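Bench Surfaces: Clearing, Cleaning and Keeping Them Flat
Workshop notes, page 15

Applies to painted, laminate and felt-faced tops. Oiled hardwood is covered separately on page 27.

Clearing
Take everything off before cleaning. Wiping around objects leaves a ring of grit, and the grit does the scratching the next time something is dragged. Small hardware goes in a lidded tray. Parts with teeth, fins or clips go in a box on their own, where they cannot snag cable or cloth.

Checking the finish
Look at the top from a low angle with the light behind it. Scuffs that cannot be seen from directly overhead show up as pale lines. Run a dry fingertip across each one. If the nail does not catch, the mark is in the surface film and will usually reduce with cleaning. If it catches, leave it alone or refinish the whole panel – spot repairs on matte gray are always visible.

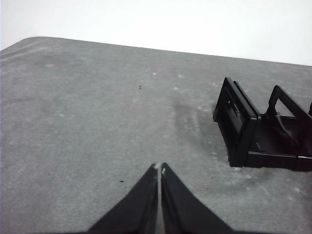
Gray top with a rounded corner. Faint pale streaks near the edge.

Rounded corners wear better than square ones and are easier to wipe. On a square-cornered top, a light pass with 150 grit followed by 240 is enough to break the edge. Seal the cut the same day.

Cleaning
1. Vacuum with a soft brush head. Do not use compressed air, which pushes dust under the edge trim.
2. Wipe with a damp microfiber cloth, one direction only, overlapping each pass by a third.
3. For grease, add two drops of dish soap per quart of warm water. Rinse with a second cloth.
4. Dry immediately. Standing water at a seam will lift the facing.

Felt-faced tops get step 1 and a lint roller. No water.

Black plastic parts leave dark rub marks on light gray when they are slid. Lift them. Ribbed parts are the worst for this, as the load sits on a few narrow points.

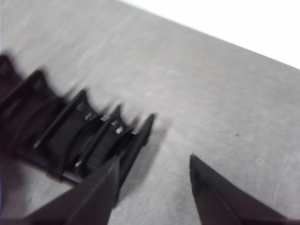

Specks left after wiping are either debris or a chip in the coating. Press a piece of masking tape over the speck and pull. Debris comes away on the tape. A chip does not, and should be sealed before the next wet cleaning.

Replacement
The Platwood 3138 panel fits the standard Kemberg frame without drilling. Older Trallard frames need a 27 mm spacer at the rear rail. Check for flatness with a straightedge before tightening the bolts, and again in February if the shop is unheated.

Rajkumari Bansal
Last revised Wednesday, June 12, 2024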